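In praise of the bowl that stands up

My mother kept her bowls in a stack of nine inside a cupboard above the fridge, and to get at the one you wanted you had to lift down the other eight. It was always the bottom one. I grew up thinking this was simply what bowls were like, the way some people grow up thinking all grandparents have a piano.

Then I moved to Prarno and shared a kitchen with Benedicta Arthur, who owned four bowls and kept every one of them on the worktop, each in its own wire stand, tilted a little forward like plates on a dresser. I thought it was the daftest thing I had ever seen. Four bowls taking up the space of a bread bin! Within a fortnight I was eating better breakfasts than I had in years, and I put it down entirely to the stands. I could see the bowl. I wanted the bowl. In went the oats.

So I'd like to make the case for the display stand as a piece of everyday kitchen kit. We've let it be pushed off into the world of christening plates and souvenir china, stuff with gold edges that never meets a spoon, and that is a great waste of a bit of bent wire. A stand costs very little, weighs next to nothing and does one job, and the job is lovely: it turns the inside of a bowl towards you. The inside is the best part. It's where the glaze pools and where the colour is softest, and in a stack it spends its life in the dark with another bowl sitting in it.

I know the arguments against. Máté Jakab, who reads these pieces before anybody else and disagrees with most of them, wrote 'DUST' in capitals across my first draft. Well, yes, if you leave a bowl standing there from June to Christmas it will get dusty. Use it! A bowl that comes off its stand every morning and goes back every evening hasn't time to get dusty. He also says that a stand with a bowl on it is a thing waiting to be knocked by an elbow, and there I'll give him half a point. Keep it away from the kettle, and keep it well back if you have a cat.

The other complaint is that it looks fussy, and I think that comes from the wrong stands. The old brass ones with scrolls and little feet are fussy. Plain black wire is a different animal altogether. It goes with nearly anything, and under a pale bowl it almost draws a line round the shape for you. Pink on black is my favourite at the moment — I held out against pink for years, I don't know why, and now I can't think of a kinder colour to meet at seven in the morning.

There is a knack to setting the bowl down. Hold it by the rim, tip it before you get there, and lower it already at the angle it's going to rest at. People try to put it in flat and then lean it back, and that's when it skids. Once you have the tilt in your wrist you do it without looking, and I find it the most satisfying bit of putting away there is, far better than the cutlery. 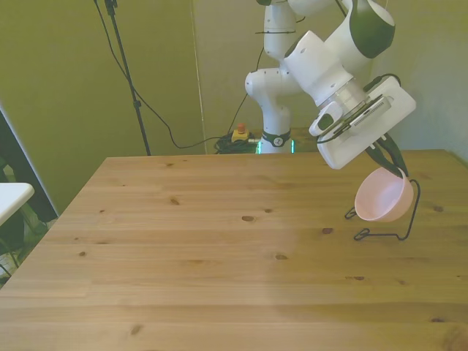

I'm not saying every bowl in the house should have one. My mixing bowls are still in a heap and they can stay there. Pick the one you reach for most, or the one you'd be sorriest to break, and give it a spot near the window where you'll pass it ten times a day. Benedicta is down to three stands now, having given me her fourth when I moved out, and it's been in use ever since.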